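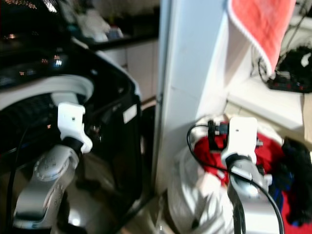
February 16, 2018
Ostdale, wet room and back bench

Fixative, again. I had hoped to be done with this by now.

What we're meant to be finding out is whether Jilteo does what it says on the tub, meaning stops red from bleeding in the wash. The Flendivum leaflet says "no further colour loss for up to 8 washes". I have read that sentence many times and still can't say what it promises. No loss compared with what? And after the eighth wash, does it all come out at once? The leaflet has a graph with no scale up the side, which tells you what sort of leaflet it is.

Cloth is the Dafis plain cotton, same roll we have been using since September. I checked the end of the roll against the offcut pinned in the old book and the weave looks the same to me. I wouldn't swear to the finish. Mills change the finish and don't say, and the finish decides how much dye gets in and how much just sits on the surface waiting to come off on somebody's pillowcase.

Dye lot 1576, the scarlet. Chosen because it is the worst behaved thing on the shelf. Anybody can make pale blue look fast.

Pieces cut from the middle of the roll, edges overlocked so we don't get a nest of threads. Half had Jilteo as per the tub, half had plain warm water for the same length of time. The second lot matters more than the first. Most of the tests I've been shown over the years leave it out. They dye a piece, treat it, wash it, hold up a clean white rag and say look. But a good long warm soak on its own shifts a lot of loose dye, and the stuff in the tub then gets the credit. If the water-only pieces come out as clean as the treated ones, we have been buying a very dear way of soaking cloth.

Soak was 2 hours, moved about with the paddle now and then. The treated bath went pink quickly. So did the plain one. The treated looked a bit less pink, and I wrote that down straight away and then crossed it out, as the treated bath also goes slightly cloudy and cloudy pink looks paler than clear pink. Comparing baths by eye is no good. Next time filter both, put them in the same glass, same window.

Rinsed till I lost patience with it. I know that isn't a method. The sheet says "rinse until clear" and clear is another word that depends on who is standing at the sink and whether it's nearly dinner time. Proposal: fixed amount of water per piece, poured, and whatever is left in the cloth is left in the cloth. At least then it's the same for both. 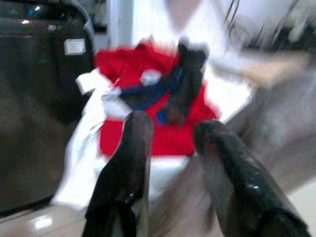 Back to the white strips. Each piece gets a strip of undyed Dafis tacked along one side before it is washed, and we judge the strip and leave the dyed part alone. I still think this is right, although there was an argument about it. The argument against is that red next to white always looks worse than it is, and that customers don't sew white strips on to their scarves. True. They do put them in with a white shirt, though, and the shirt is what we get the letter about.

I'm less sure about the tacking. Where the strip is held tight to the dyed cloth it picks up a hard pink line along the stitching, and further out it's nearly white. So do you judge the line or the rest? In the last round two of us marked the same strip and gave it quite different grades, and when we talked it over we had been looking at different parts of it. Suggest we cut the stitched edge off before grading. It throws away the most dramatic bit but the dramatic bit is mostly telling us about the thread tension.

Things I've heard said about fixing red, with what I think of them. Putting this down here because people keep asking and I keep giving a different answer depending on my mood.

Salt in the first wash. Everyone's gran did it. Salt helps some dyes go on in the dye bath, and I think that's where the story started. Salt in the wash afterwards, with no fresh dye about, I've never seen do anything I could measure. We tried it last year on the old crimson. The strips were as pink as the ones without. One of them was pinker.

Vinegar. Same story, but smells. There may be something in it for wool and silk with acid dyes. On cotton with our reds I don't believe it, and I've noticed that those who swear by it also rinse for ages to get rid of the smell. I'd bet on the rinsing.

Freezing the cloth wet in a bag. I only mention it because it was put to me quite seriously by a customer. Never tried it. Not going to.

Cold washing. This one I do believe, mostly. Less comes out. But less comes out per wash, and whether less comes out in total over the life of the thing is another matter that we haven't looked at. If the loose dye is in there it has to go somewhere sooner or later. A cold wash may simply spread the bad news.

Those sheets you throw in the drum to catch colour. They come out pink, so they catch something. What they don't tell you is how much pink would have ended up on the white things without them. Some of it would have gone down the drain with the water. A pink sheet isn't proof of a rescued shirt. Would like to run a load with and without, same red, same whites. Low priority but it would settle a bet.

Back to Jilteo. A point I keep coming back to is that it changes the hand of the cloth. The treated pieces feel a touch stiffer, slightly waxy between finger and thumb, and this was with the dose on the tub and not the heavier one in the leaflet. (They disagree, the tub and the leaflet. I wrote to Flendivum to ask which is right and had a friendly reply that answered some other question.) If there is a coating on the cloth, then of course less dye comes off while the coating is there. That would fit with a claim that runs out after a set number of washes. It would be holding the door shut for a while and calling it fixing. I've no proof of this. A feel between finger and thumb, when I know which piece is which, is worth about as much as the graph.

So: blind it. Somebody else to mark the pieces in the corner with thread, a colour for treated and another for plain, keep the key in an envelope, and not tell me until the grades are written down. I should have done that at the start and didn't, and it means the grades from this round are to be taken with a large pinch of the salt mentioned above.

For what they are worth, the grades so far, after 2 washes: treated strips a bit cleaner than the plain ones, on the whole. One plain strip was as clean as the best treated strip. One treated strip had a blotch in the middle I can't explain, unless the piece was folded on itself in the soak and the middle never got any. The difference between the groups is smaller than the difference between the best and worst in either. I wouldn't put money on that and I certainly wouldn't put it on a swing ticket.

There was some pressure to say yes or no before the spring order goes in. My answer is not yet, and if it has to be yes or no then it's no. We can soak longer for nothing. The plain soak is the thing I'd change tomorrow: longer, warmer, with a change of water halfway. I'd expect that to do more good than anything in a tub, though I notice I'm now making claims without a test, so that goes on the list as well.

To do

Fixed rinse, measured jug. Find the big jug.
Filter both baths before comparing.
Cut stitched edge off strips before grading.
Blind marking, key in envelope, envelope not on my bench.
Lay pieces flat in the soak, no folding.
Ask Dafis outright if the finish has changed on this roll.
Plain soak with a change of water, against plain soak without.
Keep the dirty water from the first wash in a labelled jar. The last jar was tipped away by someone who thought it was cordial gone off.

Do not reorder Jilteo. There's enough left in the tub to finish.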